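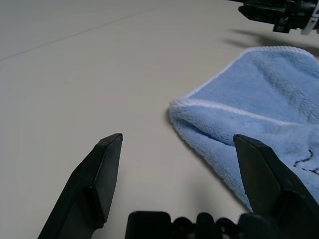
Money talk, part two

So, the budget for the second half of the year is in, and I promised in the December issue that I'd tell you how we spent it before anyone started guessing. Grab a coffee, it's a long one!

First, the big item. We are buying a second two-arm station. I went back and forth on this for weeks (ask Zsolt Hajdu, who had to sit through all my spreadsheets) and in the end it came down to hours. The station we have is booked solid with towel folding, and every time somebody wants to try a new cloth or a new grip, the regular sessions get bumped. A second table fixes that. We had quotes from Ollow and Pikex, and they were closer than I expected. Pikex was a bit cheaper up front, but their service plan only covers the arms, and in my experience it's never the arms. It's cables, wrist camera mounts and fingers. Ollow covers the lot, so Ollow it is, with delivery in 9 weeks if the customs paperwork behaves.

Now, fingers. I budgeted for far too few of these last year and I'm not doing that again. The plain black ones with the flat tips are still my favorite for cloth, you can get a tip in under a hem without bunching everything up, but they are a wear part and should be treated like one. I've put in for nine spare pairs, kept in the gray cabinet, and please (please!) write it on the sheet when you take one. I'd also like to try a set with a softer pad on the inside. Virág thinks they'll drag on terry and she may well be right, so we're only getting one set to start.

Next up is the stuff that never makes it into anybody's plan. I've added a line called "things we fold," and yes, finance called me about it. Towels get washed, they go stiff, the edges start to curl, and then you're really testing how old your laundry is. We'll keep the light blue ones with the white edging, they show up nicely against a pale table, and I'm ordering darker ones as well so we aren't tuning everything to one color. Total for the line is $1,204, including napkins and a few pillowcases. I thought that was pretty modest for a year of laundry!

What didn't make the cut: the bigger table, the new chairs (sorry) and the Clitby scheduling software. I liked the Clitby trial a lot, but they charge per seat and we'd be paying for people who log in once a month. The shared calendar will have to do. If you want to argue for the chairs again, the next round opens in the fall and I'm open to bribes in the form of cake.

One practical thing before I go. The new station needs its own power drop and a clear strip five feet wide along the back wall, so the shelves there have to be emptied before the electrician comes. If you have boxes on them, put your name on them or move them to the storage room. Anything without a name goes in the pile by the door, and I'll send a note around once we have the electrician's date.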